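The Coat That Comes Back

Every April the back room at Sarpong fills up with coats. They arrive in garbage bags and hatboxes and, once, in a cello case. Aurelia Wallner takes each one out, hangs it on a rail, and writes a number on a paper tag. By the time the weather turns there is no room left to walk between the rails, and customers who want to talk to her have to do it from the doorway.

Wallner repairs and remakes winter coats. She will reline them, move the buttons, take in the shoulders, shorten the hem, or turn a man's overcoat into something his granddaughter can wear to work. She doesn't sell new clothes. A full reline costs $305, which is more than many of her customers paid for the coat in the first place.

"People flinch at the number," she says. "Then they go and try on new ones, and they call me the next week."

I went to see her because of a coat of my own, a gray wool one with a lining that had split under both arms. I had bought it for an office job and worn it for eight winters. The wool was fine. Everything touching me was in rags. I had been looking at replacements for a month and had sent three of them back.

The first was too thin. The second had a belt sewn on so that it could not be removed. The third looked right but weighed almost nothing, and when I checked the label I found it was mostly polyester, with enough wool in it to let the store put the word on the website. 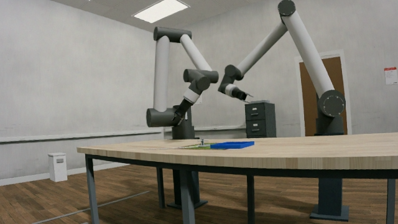 Wallner says the label is the first thing to look at, and that most shoppers look at it last. She wants at least 70 percent wool for a coat that will be worn every day, and she is happy with 80. A little nylon helps at the cuffs and pockets, where cloth rubs. Cashmere is nice to touch and wears through fast, so she tells customers to be wary of it in anything that will have a bag strap over it.

After the label she turns the coat inside out. She looks at how much cloth is folded into the side seams, which tells her whether the coat can ever be let out. She looks at the hem for the same reason. Older coats often have two inches of spare cloth in there. Newer ones tend to have barely enough to hold the stitching.

She did this with mine while I stood in the doorway. It took less than a minute. She said the seams were decent, the collar had been glued where it should have been stitched, and the pockets were too shallow, which I knew.

The lining was the larger conversation. Most coats are lined in polyester, which is cheap and strong and does not let much air through. Wallner prefers cupro or viscose twill for anyone who rides a train or a bus, because those are the people who go from a cold platform to a hot car and back again. She buys hers from Nunov, a small mill supplier that sends her the ends of rolls. The colors are whatever is left over. When I visited there was a lot of rust and a lot of bottle green, and one roll of a yellow that Wallner said she had been trying to get rid of for two years.

I picked the rust.

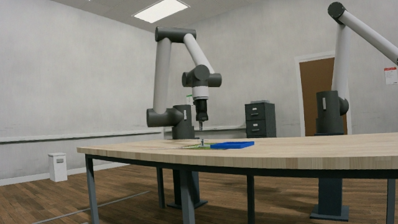

Reading time: 6 minutes

Repair shops like this used to be easy to find. Kwabena Mensah trained as a tailor on the same street where Sarpong is now, and he remembers four of them within a short walk. He closed his own shop when the lease ran out and now works three mornings a week at Wallner's second table. He does the shoulders, which she dislikes doing.

Shoulders are the hardest part of a coat to change and the part most likely to date it. A sleeve can be shortened in an afternoon. To bring in a shoulder you take the sleeve off, cut down the body, reshape the pad or replace it, and set the sleeve back into a smaller hole. Mensah will do it if the coat is worth it. He often tells people it isn't.

"If it's one size too big, leave it," he says. "Wear a sweater. If it's three sizes too big, we can talk."

He is less flexible about buttons. He thinks most coats are sold with bad ones and that changing them is the cheapest improvement a person can make. He likes horn or corozo, sewn on with a shank so the cloth has somewhere to sit when the coat is closed. He keeps his in cough drop tins, sorted by size. A set for a double-breasted coat runs $30, sewn on while you wait if he isn't busy.

Tamsin Lyons was waiting when I came back for my first fitting. She had brought in a navy coat by Plodden, a label that stopped making outerwear some time ago and still has a following among people who shop secondhand. She had bought it online without trying it on. The sleeves covered her knuckles.

Lyons buys nearly all of her clothes used and has rules about it. She asks sellers for the measurement across the back, from armhole to armhole, and compares it with a coat she already owns. She ignores the size on the tag. She asks for a photo of the underarms and the inside of the collar. If the seller won't send one, she moves on. She sets aside a third of her budget for alterations before she starts looking.

"The sleeves I knew about," she said. "The sleeves are fine. I got the back right."

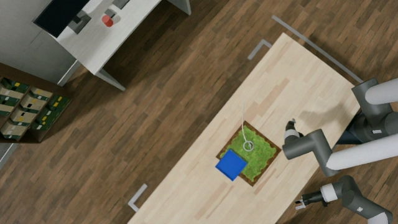

There is a limit to what can be saved. Moth damage across the front panels usually ends the matter, though a few holes can be rewoven if the owner is patient and has the money. Wallner sends that work out to Najwa Mansour, who does it by hand at home with threads pulled from the coat's own hem. Mansour charges by the hole. She has a waiting list of 13 weeks, and she doesn't take anything that hasn't been cleaned first.

Cleaning is where people do the most harm, according to both women. A wool coat worn daily needs it once a year, at the end of the season, before it goes into the closet. The rest of the time a stiff brush and a night on a wide hanger will do. Wallner brushes down, from collar to hem, after the coat has dried. She stores her own in a cotton bag and puts nothing in the pockets. Plastic covers from the dry cleaner go in the trash the same day.

She is also firm about pilling. A cheap battery shaver works well enough on the sides, where the arms swing, as long as the cloth is flat and the shaver is barely touching it. She doesn't like pumice stones or razors and has seen what they do.

My coat was ready in the first week of fall. The new lining was cut with a pleat down the center of the back, so I could reach for things without hearing anything tear. Mensah had moved the top button a half inch to the left without mentioning it, and the collar now sat flat. The pockets were deeper by the length of a phone. The bill, with the buttons, came to $335.

The yellow roll was gone from the shelf. It had been bought by Aba Ayaaba, who runs a small theater company called Gerkirik and wanted the whole cast to have yellow linings in black coats, so that the color would show whenever somebody turned around. Wallner had cut every one of them herself over the summer. She had enough left over for a single scarf, and she was wearing it.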